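Keeping a hardware wallet at home

Write the recovery words on paper, in pencil, and check each one against the screen. Store the sheet away from the device.

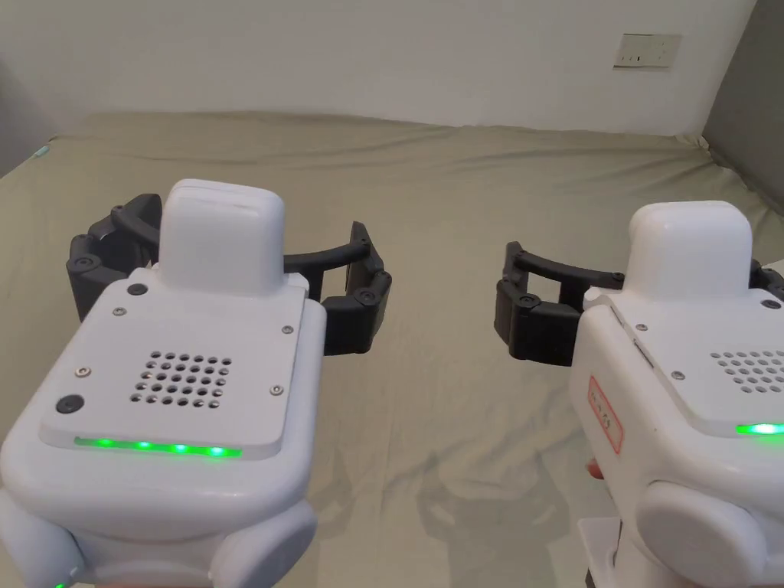 Keith Ngata: I keep a second copy at my sister's place in Celirville, sealed in an envelope.

A second copy is fine if you trust the house. Don't photograph the words or type them into a notes app.

Set a PIN longer than 4 digits. Before moving a large balance,

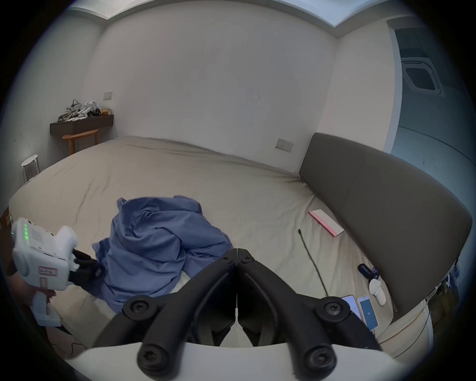 send a small amount first and wait for it to show up. Update the firmware only from the maker's own site.

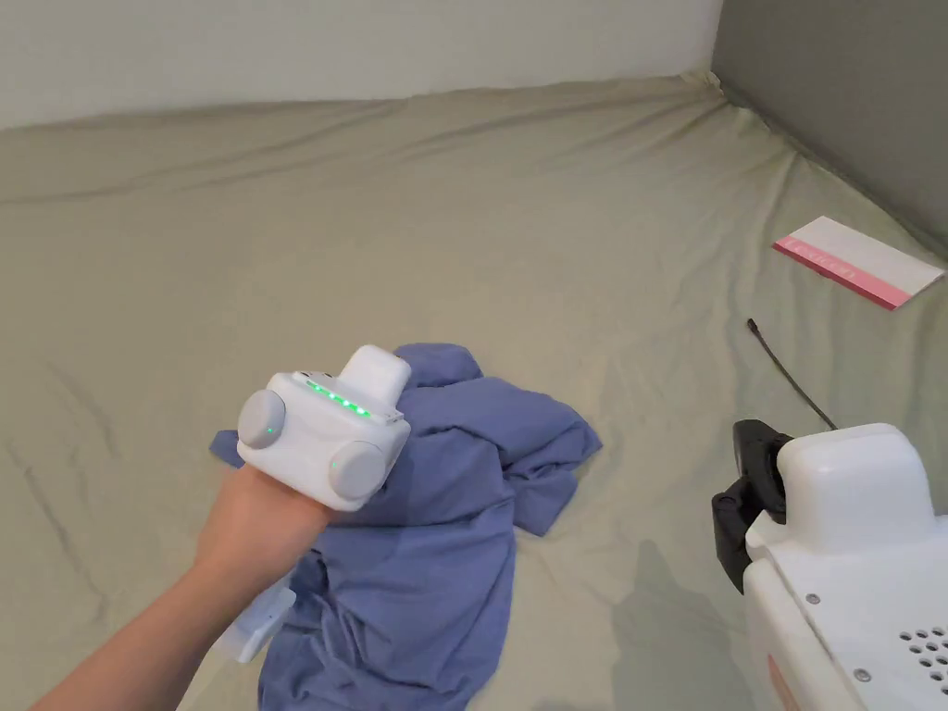

Moving house

Carry the device and the paper in separate bags.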